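Arkanbridge Sets Equipment Budget for Parcel Automation

18 January 2018

Arkanbridge has approved a spending plan for automated box handling at its Nalotham operation, the company said in a notice to suppliers. The plan covers 2 robotic picking cells, with an option for more once the first pair has been accepted. 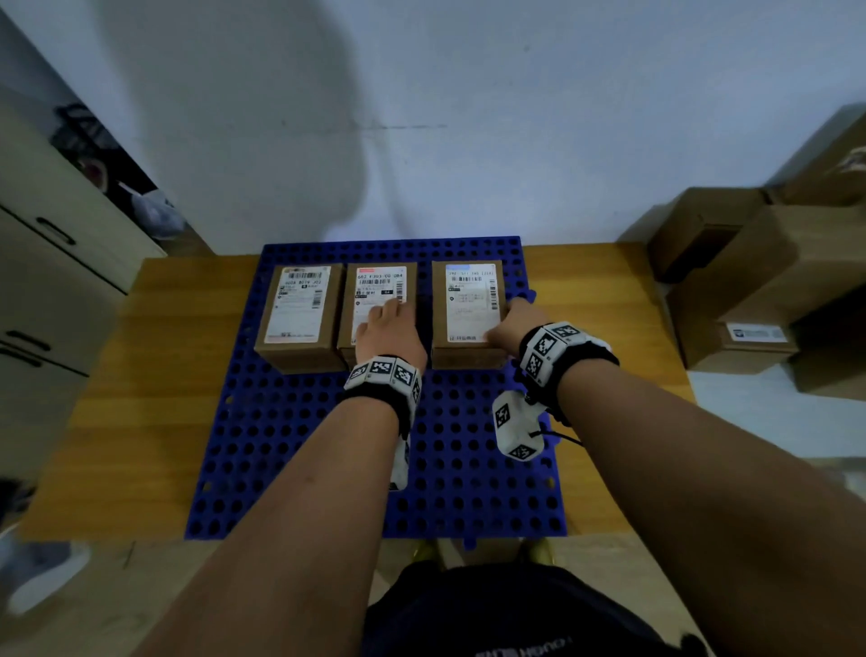

Bids will be judged on purchase price, spare parts and service response – in that order. Funmilayo Nnaji, who heads procurement, said quotes that leave out installation will be returned. 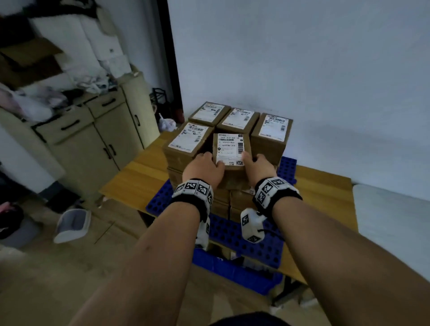

Gripper selection remains the largest open item in the budget. Bidders must show that their equipment can lift a small carton from a tightly stacked layer with hands or suction placed clear of the barcodes. Labels at Nalotham are often on the top face, as on the cartons stacked on the blue pallet, and must stay readable to the scanner.

Training and floor work are budgeted separately, over 18 months.
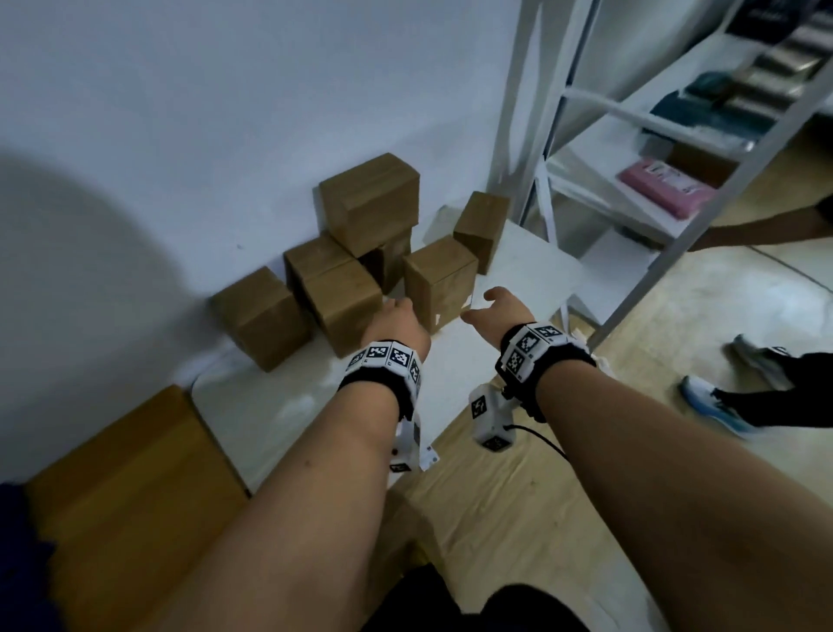 Site visits for bidders will be arranged by Hakim Gunawan. Delivery of the first cell is planned for September.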